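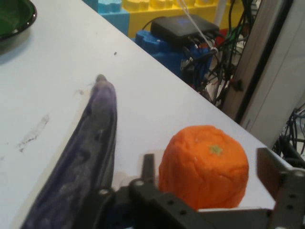

A two-finger gripper with an imitation orange between its fingers, seen from the wrist camera. An imitation aubergine lies alongside.

Budgeting for a robotic handling cell

A handling cell budget is the plan of spending drawn up before a small robot cell is bought or built. It covers the arm, the gripper, the cameras, the table and mounting frame, the computer, the practice objects, and the cost of keeping all of these in working order. The term is used mainly in teaching workshops, college laboratories and small firms, where one person often has to prepare both the technical plan and the purchase request. Larger factories normally deal with the same matters under capital equipment planning.

Scope

A handling cell is a fixed work area in which one or more arms pick up, move and put down objects. The budget is usually divided into purchase costs, setting-up costs and running costs. Purchase costs are paid once. Setting-up costs include delivery, mounting, wiring and the hours spent on calibration. Running costs include spare parts, replacement objects, software support and electricity.

Authors differ on whether staff time belongs in the budget. Knut Weidemann, whose planning notes for the Roltum workshop are often copied by other workshops, puts it on a separate sheet so that the equipment total can be compared with quotations. Aravind Ramasamy includes it in the main total and argues that a cheap arm which takes weeks to set up is wrongly priced if those weeks are left out.

Purchase costs

Arm. The arm is normally the largest single item. Price depends on reach, payload and repeatability. For tabletop work with light objects, payload is rarely the limit, and buyers are advised to check reach first, measured from the actual mounting point to the far corner of the table. The weight of the gripper and camera must be taken from the stated payload before the remainder is compared with the objects to be lifted.

Gripper. Two-finger grippers are the usual choice for mixed objects. They may be bought complete or assembled from a kit. Points to check before ordering include the widest opening, the closing force, the type of finger pad and whether pads can be bought separately. A gripper that opens just wide enough for the largest object leaves no room for error in position, and most planners allow some clearance on each side. Long objects such as an aubergine can be taken across the narrow part, while a squat one such as an orange has to fit between the fingers at close to its full width.

Cameras. A cell may have a fixed camera over the table, a camera at the wrist, or both. The wrist camera gives a close view of the fingers and the object, but the fingers themselves can hide part of what is being picked up. For this reason it is often budgeted together with at least one fixed camera. Mounting brackets and cables are commonly forgotten and should have lines of their own.

Table and frame. A plain, light-coloured top makes objects easy to tell from the background. It also shows scuffs and smudges, and a replaceable top sheet may be entered as a running cost. The table should be heavy or fixed to the floor. Space behind the work surface for electronics and wiring should be included when the floor area is worked out.

Computer and control. Requirements vary widely. A cell which only repeats taught movements can be run from the controller supplied with the arm. A cell that stores camera pictures or uses learned control needs a stronger computer and a good deal more storage.

Practice objects

Imitation fruit and vegetables, dishes and toy building blocks are common practice objects. They are cheap, they do not rot, and they can be bought again in the same form. Their surfaces vary, and wrinkled or dented pieces give the fingers something different to close on than smooth ones do. Real produce is normally brought in only for the later stages of a project, and should then be entered as a weekly cost.

The Roltum notes set a starting stock of 40 objects per cell, with 2 of each kind so that a damaged item can be replaced at once. Ramasamy regards this as generous for a first cell.

Running costs

Finger pads wear and lose grip. Screws at the finger joints work loose and need checking at regular intervals. Cables that move with the arm are bent many times a day and are treated as consumable parts. Cables behind the table are not bent in use, but a tangled bundle lengthens every repair, and ties, trunking and labels are inexpensive at the building stage.

Support contracts are sold by most suppliers. They should be compared on response time and on whether a loan unit is provided, as well as on price.

Worked case: Policarpio

The Policarpio cell was planned at the Bedach training centre as a tabletop cell for sorting light objects. The first request listed the arm, one gripper and one camera. It was returned in August with a note asking for mounting, wiring and spares to be shown. The revised request ran to 44 lines and was approved on 10th October.

The arm came from Drirero, which quoted separately for the gripper. Small parts, meaning brackets, fasteners, cables, ties and finger pads, came to 1147 euros. None of this had appeared in the first request. The centre has since used the revised list as its standard form, with a blank column for the quoted delivery time.

Common errors

Omitting the second gripper. A cell with a single gripper stops when that gripper fails, and delivery of a replacement may take longer than the repair.

Pricing from the list. Published prices often leave out the controller, the power supply or the mounting plate. A written quotation naming each part is preferred.

Buying in the wrong order. Where funds are released in stages, the table and frame are usually bought first, followed by the arm. Cameras and computers are left until the layout is settled, as prices and models change quickly.

No allowance for change. Fingers, camera positions and lighting are nearly always altered after the first trials. Weidemann recommends a reserve for this and asks that it be kept apart from the repair money.

See also

End effector
Capital budgeting
Machine vision
Planned maintenance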